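Quick one before school pickup. Soler table oil, the dark tin, bought at the Zerdale hardware place in June. Used it on the kitchen table, one bench and a chopping board I no longer like. Verdict up top: good oil, terrible tin, would buy again.

## What I wanted

Something I could put on by hand, on the verandah, without a sander running all weekend. Table had gone grey at the end where the sun gets in and had that sticky patch every family table has. It's 870 mm wide so one person can reach across, just. I'd used the Mastorwood wax before. Smells lovely, looks lovely, marks if you so much as look at it with a cold drink in your hand.

## Putting it on

Light sand, wipe down, rag. Instructions say thin coats and they mean it. First coat I went too thick in the middle and had to go back with a clean rag and a lot of swearing. Second coat much better. Did 3 in the end, 8 hours between, longer for the last one as it rained and everything felt tacky.

Colour went darker than the swatch on the lid. Quite a bit darker. I like it, my other half says it looks like a pub. If you want to keep pale timber pale, get the clear.

Smell is strong the first night. Not horrible, sort of nutty. Do it outside or with every window open and keep the dog out, ours walked straight through the tray of oil and there's now a paw print on the pavers that I suspect is permanant.

## The tin

Rubbish. Lid needs a screwdriver, then won't seal properly after. Mine skinned over inside a fortnight. I've since poured the rest into a jam jar. At this price there should be a screw cap. The Zekance stuff is thinner and cheaper and comes in a bottle with a proper spout, so it can be done.

## Living with it

Water beads for the first few weeks then less so. Hot mugs fine. Hot pans, no, don't be silly. Red wine sat overnight and wiped off with a bit of dish soap. Turmeric didn't. Still there, faint, under the fruit.

Texta came off with metho but took some of the sheen with it, so I rubbed a dab more oil in and you'd have to know where to look. That's the big plus over varnish for me. You can fix a bit without redoing the lot.

Dark tops do show dust. And crumbs. And every smear if the light's low. I wipe it more than I used to.

Trays help a lot, anything with a flat base. Hard plastic is a mixed bag, the smooth stuff slides about and the rough stuff drags.

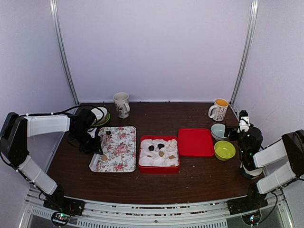
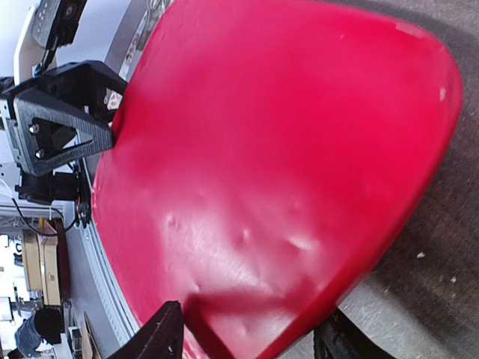
*Floral tray on a dark brown top, and the red plastic close up with its dents.*

Felt pads under anything heavy. The cheap stick-on ones let go after a while on an oiled surface, so press them onto the thing and leave it upside down overnight before it goes on the table.

## The bench and the board

Bench came up nicely, softer wood so it drank heaps. Two coats and it still looked thirsty. Gave it one more and left it alone.

Chopping board I'd skip. Tin says food safe once cured but the cure time is long and I need my board back by dinner. Plain mineral oil does the job for a fraction of the money.

## Cleaning up

Rags. Please read the back of the tin. Oily rags can heat up on their own, so lay them flat outside to dry, don't ball them up in the bin. Gloves too, it stains your nails and I had brown thumbs at work for days.

## Scores, if you like scores

- Finish: very good
- Ease: fine once you learn to go thin
- Colour match: so-so
- Tin: awful
- Value: okay, it goes a long way

Will add a bit after summer when the table's had some proper sun on it. Got to run, bell's gone.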